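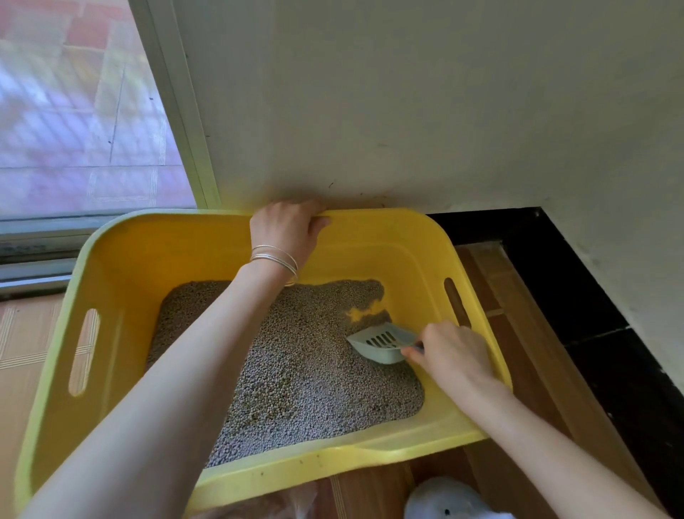
Residents of Hawthorne may keep up to two cats in each apartment, provided that the animals are registered with the management office. Litter boxes must stand inside the apartment on a hard floor, and a corner beside a sliding door is acceptable. A slotted scoop should be used every day, and it should reach the corners of the box as well as the center.

## Frequently asked questions

**Which types of litter are permitted?**

Clay, wood and paper litters are all permitted. Litter of any type must not be put into toilets or floor drains, including products labeled as flushable.

**How should used litter be thrown away?**

Place it in a tied bag and take it to the outdoor bins on the Gastden side. Bags may not be left in hallways or on balconies.

**How often should the box be emptied completely?**

Once a week is recommended. Wash the box with mild soap, including the rim and handles, and dry it before refilling.

**Who can answer other questions?**

Please contact Styliani Tzavaras in the management office, extension 827. Registration forms are renewed each December.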